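Care of Faucets, Handles and Rails
Residents' Handbook, Drilldale Housing Office

Metal fittings in kitchens and bathrooms last longest when they are cleaned lightly and often. The following advice applies to all apartments in the Drilldale and Prumesside buildings and replaces the sheet issued in November.

Routine cleaning
Wipe faucets, cabinet pulls and towel rails once a week with a soft cloth, warm water and a few drops of dish soap. Rinse with a second cloth and dry at once. Scouring powder, steel wool and the rough side of a sponge must not be used on any finished metal.

Hard water marks
Mix equal parts white vinegar and water. Lay a cloth dampened with the mixture over the mark for 3 minutes, then rinse thoroughly. Heavy deposits may need a second treatment. Vinegar should be kept away from natural stone counters and from brass.

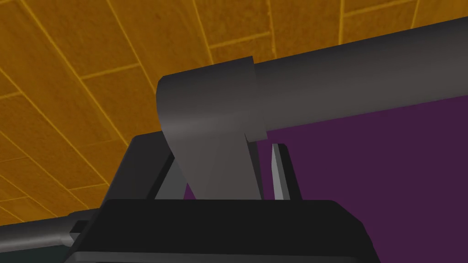
Loose fittings should be dealt with promptly, as movement widens the screw holes and damages the wall behind. Check each rail and handle by pressing gently at both ends. Dark gray finishes with a high gloss show smears readily and should be buffed along the length of the bar. Where a wider collar meets the narrower section, as it does on the bar shown, dirt may gather at the step; a soft toothbrush will reach it. Tighten set screws by hand until snug. Do not use a power driver.

Stripped screw holes
In wooden doors, fill the hole with wood glue and toothpicks, trim flush and leave overnight before replacing the screw. Holes in tile or drywall are to be reported to the office.

Supplies and repairs
Cloths are sold at the Prumesside front desk in packs of 20. Replacement cabinet screws may be requested from Ánh Âu before 6 p.m. Requests for new rails go in writing to Định Châu, with the apartment number and the length of the existing rail. Residents may not install their own rails in bathrooms.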